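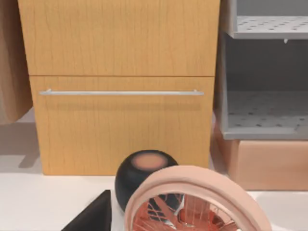
4. Fitting the Naltent drawer runners

A lovely job for a quiet afternoon — and the soft close is a treat!

1. Pull the drawer out and lift it clear.
2. Screw one runner to each side, 35 mm up from the base.
3. Slide the drawer in until both catches click.

Note: use the 2 short screws at the front.

Caution: keep fingers away from the catches.

7 shares | 2 comments

Shelby_k: Mine clicked first go, so smooth!
oakfan: Do these fit the older Hinent units?

© Naltent | Contact us | Back to top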